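Hultelero Suturing Set

README, last edited October 26, 2021

Hultelero is the student surgical robotics club's suturing project, and this folder holds everything we recorded in our first full season. We're really proud of it! If you are a new member, start with "Getting set up". If you're from another school and just want the data, skip to "What's in each folder" and write to us if anything looks odd.

Who made it

Rutilio Ponce wrote the recorder and most of the scripts. Brisa Ocampo and Donnie Galbraith did nearly all the driving at the console, and Brisa also wrote the labeling guide (read it, it's good). Refugio Quezada checked the labels. Weidong Cai is our faculty advisor and the person to email about permissions.

What the task is

One operator drives two instruments and puts a single stitch across a short wound: pick up the needle, drive it through, pull the thread along, tie, cut. Then move down the line and do the next one. It sounds small until you try it. Most of us needed weeks before a knot would sit flat, and Donnie still holds the club record for most dropped needles in one evening.

We recorded 902 stitch attempts from 9 operators. An attempt starts when the needle is first gripped and ends when both tails are cut or the operator calls it off. Called-off attempts stay in the set — they're some of the most useful ones for anybody working on error recovery. 122 of them are marked that way.

Views

Every attempt has 2 video streams. "fixed" comes from a camera beside the workspace that never moves during a session. "wrist" comes from a small camera mounted at the gripper, so it gets very close and the other instrument often blurs when it comes near the lens. Both are worth having. The fixed view is better for following the thread, and the wrist view is great for seeing how the jaws hold the needle.

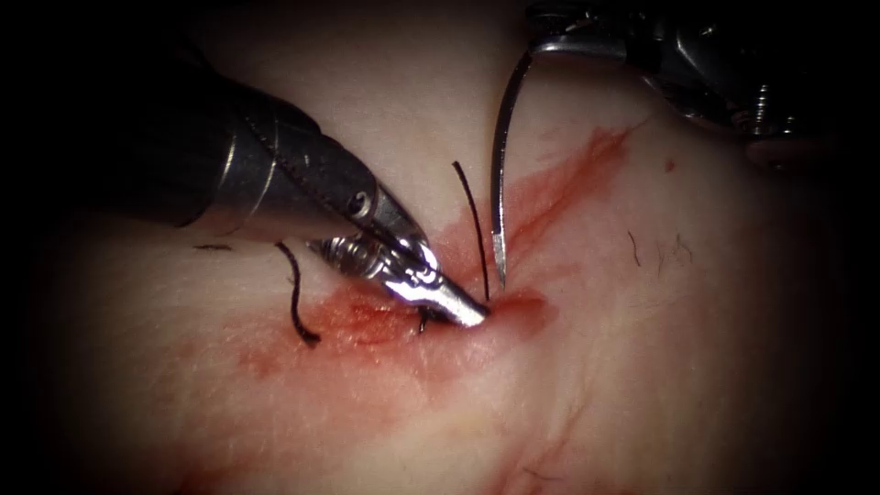
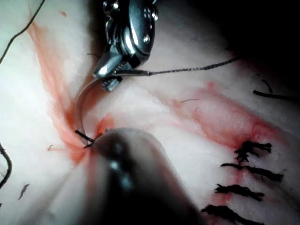 Needle, black thread and red staining on the pale surface, in both views.

What's in each folder

attempts/ has one subfolder per attempt, with both videos and a joint log.
labels/ has one text file per attempt, listing the step names with start and end times.
sessions/ has the session notes, typed up as they were written. Spelling is as found.
tools/ has the Gullex player, which keeps the two videos and the log lined up while you scrub. Rutilio built it in March and we can't imagine labeling without it.

Labels

There are step labels (grip, drive, pull, tie, cut) and a few extra tags: slip, regrip, tangle, called off. If a needle is gripped again partway through the drive, the drive label keeps going and you add a regrip tag on top. Please don't split it into two drives. Refugio had to merge a whole batch by hand.

Known problems

Shiny jaws throw white highlights that can hide the tips.
Stray thread ends and small fibers show up on the surface in some videos. Don't label them as the working suture.
The corners of the picture can be quite dark, so thread running out that way may seem to fade.
Toprak, our older log format, stored time in milliseconds. The converter in tools/ handles it, but check the first line of the output.

Getting set up

Copy the folder to a local drive, run the setup script in tools/, and open any attempt in Gullex. If the videos drift apart, delete the cache and reopen.

Coming next

We're starting on running stitches under the name Zesta, with the same two views and the same labels plus one for locking the thread. If you'd like to drive, label or fix our very patient converter, come find us at the console any club night!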